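Friday, March 31, 2023

I went to the open day at the Clirnum workshop in Buramholm. I promised some of you a report, so I write it in short posts. 1/8

The best station for me was the old hand tools. A robot gripper, a long wooden board, and tools that were made for human fingers.
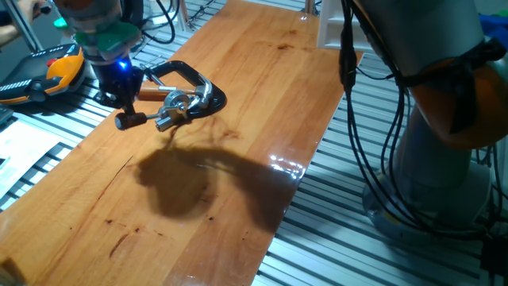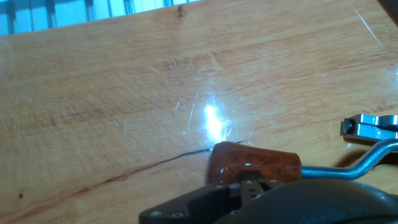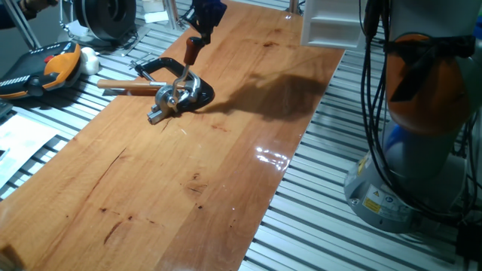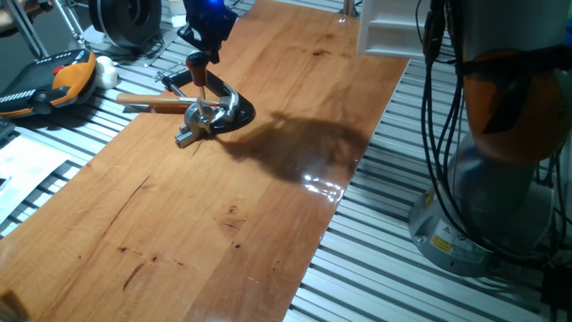
Open Day Notes, No. 8, p. 50

2/8 My host was Mahfuz Gunawardena. He teaches woodwork in the evenings and works on the robots in the daytime. He speaks slowly and answers every question, also the stupid ones. I had many of the second kind.

3/8 My first question was why hand tools. He said a hand drill has a knob, a crank and a side handle, and each one must be held in a different way. For a person this is easy. For a gripper it is three separate problems.

4/8 Look at the third picture. The gripper has the drill by its top handle, over the black C-clamp. I watched this part for a long time and forgot my coffee.

5/8 I liked the board very much. It is full of scratches and it shines like a dining table. The overhead light comes back from it as a white spot, and Mahfuz said such reflections are difficult for a camera. I asked if a matte cloth would help. He said yes, but workshops are also shiny, so they leave it.

6/8 The visitor book had the number 2264 on its last page when I signed. They count from the first open day, which was in October some years ago. A man from Omex signed before me, with very beautiful handwriting.

7/8 One small criticism. The talk upstairs was too fast and the slides had too many words. I understood maybe half. The station downstairs was much better for me — I could stand close and ask.

8/8 If you want to go, the next one is in October. Take the tram to Oei and walk along the canal. Registration is free, but please bring the confirmation on paper, the lady at the door could not open mine on the phone. My ticket was number 3856 and I still have it in my coat.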